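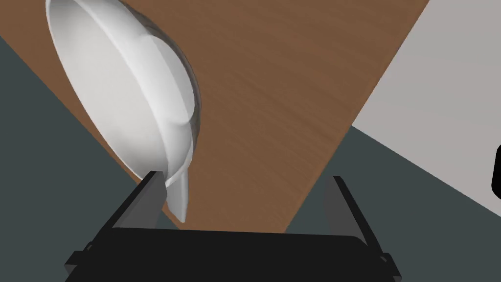
Ewan Swanson
Moderator, Simulation and Tools
Posted Sep 4, 2018

Osadden home scene pack, first impressions

I bought the Osadden pack from Elico so you can all tell me I should have built my own. It's $149 for one seat. You get furnished rooms, a two-armed robot, and a tableware set with collision meshes included. The sales page says "ready to grasp," and I'd like to discuss the word "ready."

Good stuff first. It installed without a fight, which puts it ahead of the last three things I paid for. The wood grain is nicer than my real table. Joint limits are sane and the wrist view loads by default.

Now the bowl. Look at the fingers. The left one is against the underside and the right one is off by itself, having a think. Also look at the outer edge on the right, where there's a thin see-through rim doing its own thing. My guess is the visual mesh and the collision mesh don't agree, but I haven't opened the files yet.

wyule_or_niall
Member

Niall Yule here, same guy as on the old board. You're blaming the bowl for your grasp pose. One finger touching means you came in off center. I ran the cup from the same pack 100 times and lost 11, and most of those were my own planner being a genius.

Ewan Swanson
Moderator

Cups are easy, Niall. Cups want to be picked up.

wilma_o
Member

Half with Niall. A shallow bowl is a rotten thing to give a parallel gripper, simulated or otherwise. But a seller who prints "ready to grasp" should ship grasp poses, and I can't find any in the download. Ewan, is the rest of the room any good? I need clutter, and the demo room I tried from Billdale was so tidy it could have been a dentist's.

Ewan Swanson
Moderator

Clutter it has. Sofa, big oval plate, a crutch standing up in the middle of everything. I count that as a feature. My complaint is the walls, which are so plain that anything using visual features for localization will sulk.
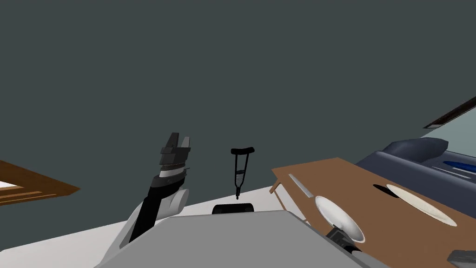 Re: Osadden home scene pack (is it worth paying for?)

gfarquharson
Member

Plain walls are fine. Put your own textures on them, you need to randomize those anyway. What bothers me is the license. One seat means one machine, so my cluster is out unless I want to pay 149 again for every node. I did the math and closed the tab.

wyule_or_niall
Member

Did you ask them? They answered my question about the friction values the same day.

gfarquharson
Member

I asked in January. I'm sure they're composing something lovely.

wilma_o
Member

What were the friction values, Niall?

wyule_or_niall
Member

Same number for every dish in the set. Change it before you trust anything, including my 100 cups.

Ewan Swanson
Moderator

I'll open the bowl mesh tonight and post both versions. If it's my grasp pose after all, I'll be locking this thread for maintenance.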